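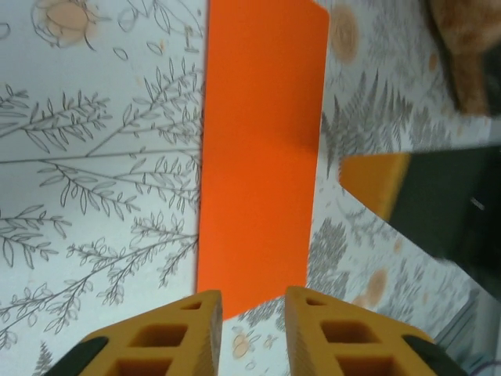 Figure 6.1 Orange sheet, laid flat.

Search this book Enter a keyword Go

Chapter 6
Working with Sheet Materials

Before you start this chapter you should be able to measure to the nearest millimetre, read a simple scale drawing and work out the area of a rectangle. If you are unsure about scale drawings, go back to Chapter 4.

6.1 What counts as a sheet

A sheet material is one whose thickness is small compared with its length and width. Paper, card, felt, thin foam, plywood, acrylic and sheet steel all fit this description, although they are made in very different ways and sold by different kinds of supplier. In a workshop they are usually grouped together, as the first steps are much the same for all of them: choose the sheet, check it, mark it out and cut it.

The word "board" is used for thicker or stiffer sheets. There is no single point at which a sheet becomes a board. Paper mills tend to go by weight per square metre, timber merchants by thickness. In this chapter we say "sheet" throughout, except where a trade name includes the word "board".

6.2 Thickness and weight

Metals, plastics and wood products are normally sold by thickness in millimetres. Paper and card are normally sold by weight, given in grams per square metre and written as gsm. Two cards of the same weight can differ in thickness, because one has been pressed more than the other during manufacture. If a slot has to fit a card closely, measure the card itself and do not rely on the figure on the packet.

Weight matters when you order. Suppose the Bagheri bindery in Stinusdale needs 76 square metres of card for a set of folders, and the card chosen is 364 gsm. The total weight is 76 multiplied by 364, or 27,664 grams, a little under 28 kilograms. One person should not carry that up a flight of stairs in a single load, and the order would sensibly be split into smaller packs.

6.3 Stiffness and curves

A flat sheet bends easily across its width. Put a curve into it and it becomes much harder to bend along its length. You can test this with a strip of writing paper. Held level by one end, it droops. Pinch the end so that the strip forms a shallow trough and it will stand out almost straight. Nothing has been added to the paper. Its material now lies further above and below the middle of the section, and that makes it resist bending.

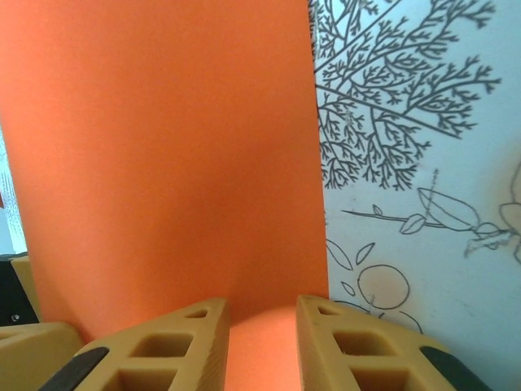
The same principle explains the shape of corrugated roofing, steel measuring tapes and the folded flanges on metal shelving. Designers use it to save material. The roof panels made at the Clisside works, which we return to in Section 6.7, would need to be several times thicker if they were supplied flat.

Most sheets also have a direction in which they bend more readily. In paper and card it is called the grain, and it comes from the way the fibres line up on the papermaking machine. Card folds cleanly with the grain and tends to crack against it. Veneers and some plywoods behave in a similar way. Always find the grain direction before you draw a fold line, and mark it on the back of the sheet with a pencil arrow.

6.4 Storage

Large sheets should be stored flat on a level shelf, or upright in a rack that supports them along the whole of their lower edge. Sheets leaned against a wall will bow, and some will keep the bow. Paper and card should be kept in their wrapping until needed and brought into the workroom the day before use. They take up moisture from the air, and a sheet that has just been moved may change size by up to 6 millimetres per metre in poor conditions.

Exercises 6A

1. A pack holds 3114 sheets of thin card. Each sheet measures 0.5 m by 0.7 m. Find the total area of card in the pack.
2. Find the grain of three kinds of card. Fold each one both ways and describe the edges.
3. Name two objects at home that are stiffened by a curve or fold.

Related chapters
Chapter 4 Scale Drawings
Chapter 5 Marking Out and Measuring
Chapter 7 Cutting Tools
Case study: The Clumomero Packaging Project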